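The Tavwood Round Table

We have been making the Tavwood for long enough now that people ring up and ask for "the same one my sister has", and I think that is the nicest thing anybody can say about a table. It is a plain, solid kitchen table with a round top, four turned legs and no drawers, flaps or clever bits. It seats four in comfort and five if they like each other.

The top is ash, stained and then oiled by hand in our workshop at Plarnari. We buy the boards in April, when the sawmill clears its winter stock, and we let them sit indoors with us until they have settled down and stopped moving about. I do love that part of the year, with timber leaning on every wall and hardly anywhere to put your tea! Boards are matched by eye, so no two tops are quite alike. If you have a strong feeling about grain, lively or quiet, do say so when you order and we will put you down for something that suits.

Sizes and prices

The small Tavwood is 176 cm less than nothing you need worry about getting through a door, as my father used to say of anything that came apart — the legs unbolt, and the top goes through on its edge. Properly speaking, it measures 105 cm across and stands 74 cm high. The price is £661, delivered and put together in the room of your choice.

The large Tavwood measures 130 cm across, at the same height, and is made to order. Please write to us for a price, as it depends a good deal on what timber we have in.

Matching stools, called Istov, are £205 for the pair. They tuck right under the small table and very nearly under the large one. The seats are the same ash, a little dished in the middle, and much kinder to sit on than they look.

Oil, wax or varnish?

This is the question we are asked more than any other, so forgive me if I go on a bit. Varnish gives you a hard skin and it will put up with a lot, but once it chips you have to sand the whole top to mend it. Wax smells wonderful and feels lovely under the hand, and it hates a hot mug. Oil sits somewhere in between, and it is what we use unless you tell us otherwise. A mark in an oiled top can be rubbed down on its own and oiled again, and by the next morning you will be hard pressed to find the place.

I have an oiled table at home and it gets no special treatment whatever. Paint, jam, homework, bread dough, the cat (she knows she isn't allowed) — it has had the lot.

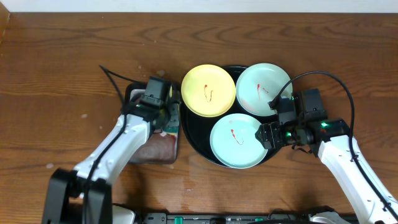
Ustyna Kravets
Maker and finisher, Plarnari workshop

Looking after your table

Wipe it with a damp cloth and dry it afterwards. A drop of washing-up liquid is fine, but please keep sprays and scouring pads well away. Mop up spills when you notice them, especially red wine, beetroot and strong tea, and use a mat under anything straight from the oven.

Twice in the first year, and once a year after that, give the top a thin coat of Vakulenko oil. Put a little on a lint-free rag, work it along the grain, leave it for 19 minutes (I set the kitchen timer and have a sit down) and then wipe off every bit that hasn't soaked in. If it feels sticky the next day you have left too much on, and a brisk rub with a clean rag usually puts it right. Lay used rags out flat outdoors to dry before you throw them away, as oily rags left in a heap can catch fire by themselves.

A tin comes with every table and lasts most families a couple of years.

Delivery

Small tables are usually ready six weeks after you order. We bring them ourselves and take all the packing away with us. Do measure your stairs if you are on an upper floor, and mention any tight corners on the order form. Stools can be sent by carrier if you are only after those.

Wood samples are free, and we are always glad to post you two or three so you can see them in your own light before you make up your mind.

Contact us | Copyright Plarnari | Back to top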